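Livolum Bimanual Demonstration Working Group
Minutes of the meeting of December 29, 2025

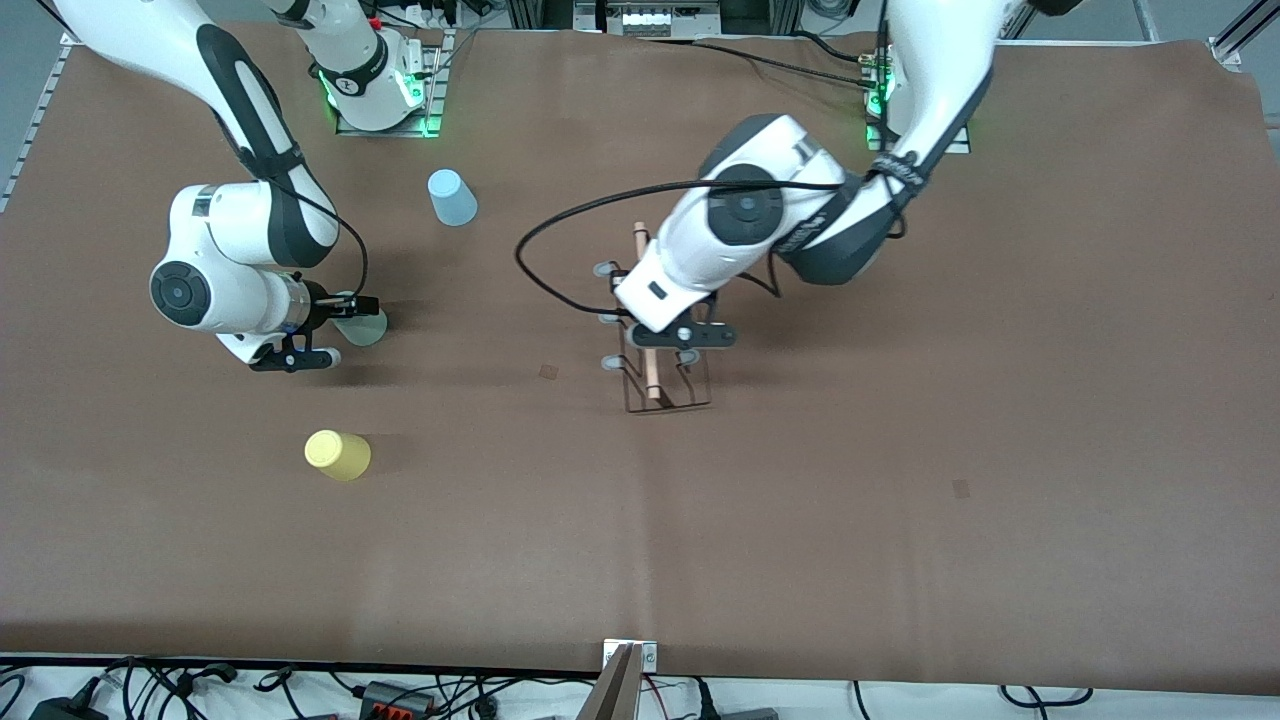 Two-arm cell during the cup and rack task. Right arm gripper at the blue-green cup, left arm gripper over the wire rack.

Present: teleoperation, data, controls and safety leads; one observer from the Imhof site.
Apologies: mechanical lead.

1. Minutes of the previous meeting
Accepted with one correction. Under item 4, "follower latency" should read "leader latency." The change does not affect the action list.

2. Status of demonstrations
The data lead reported 2739 episodes recorded for the cup and rack task. Of these, 1279 have passed review and are released for training. The remainder are either unreviewed or held for relabeling. Most held episodes come from the Gesari leader arms before the gripper trigger was rescaled. The group agreed not to discard them until the relabeling script has been run on the full set.

Operators still differ in how they treat the idle arm. Some park it over the table, others leave it where the last motion ended. Policies trained on the mixed set show small unneeded motions in the idle arm. It was agreed that the idle arm is to be held still, gripper open, and that the operator keeps the leader handle in the cradle while the other arm moves.

3. Start states
Cup placement at the start of an episode was discussed. The current sheet allows cups upright, upside down or lying on their side. The controls lead asked for the lying case to be dropped until grasping of upright cups is stable. The data lead objected that the lying case is the one the policy most needs. Decision: keep all three, and log the start pose as a separate field so the sets can be split later.

The dowel will start upright in the rack in all episodes for now. Variation of the rack position is deferred to March.

4. Hand guiding compared with remote control
A short trial of hand guiding was run on the left arm. The operator moves the arm directly with gravity compensation on, and the joint positions are recorded. Approach paths to the dowel were smoother than with the leader arms. Two problems were noted: the operator's hands enter the view of the fixed camera, and only one arm can be guided well at a time. Replaying the recorded path without the operator gives clean video, but the grasp fails if the dowel has shifted between recording and replay.

Decision: remote control remains the method for all two-arm episodes. Hand guiding may be used for single-arm approach segments, replayed before release. Such segments must carry their own tag.

5. Cell hardware
Cable loops at the wrists were raised by the safety lead. With the elbow low, the left wrist cable can come close to the rack. The loop is to be shortened and tied at one more point, leaving enough slack for full wrist rotation. The controls lead will check the wrist limits after the change.

Creases in the brown table covering were discussed. The Imhof observer noted that their covering is stretched and clamped, and that depth readings improved after this was done. Livolum will try the same before the next recording block. Recordings made before and after the change are to be kept in separate folders.

6. Review procedure
A random sample of 40 released episodes was checked again by a second reviewer. In 2 of them the gripper closed on the cup rim and the cup tilted before lifting. Both had been marked as clean. The review guide will be amended: any tilt visible at the grasp is marked "recovered," even when the cup is placed correctly.

7. Transfer to Dadatmont
Dadatmont has asked for the released set with calibration files. Agreed in principle. The data lead will send the file layout first and wait for comments before the transfer starts. Hand-guided segments are not included.

8. Actions
Data lead: run relabeling script on held episodes; add start pose field; send file layout to Dadatmont.
Teleoperation lead: reissue operator sheet with idle arm rule; amend review guide.
Controls lead: check left wrist limits after cable change; report leader latency figures.
Safety lead: shorten and tie left wrist cable; inspect right wrist cable.
Mechanical lead: clamp table covering.

9. Next meeting
To be set once the relabeling run is complete.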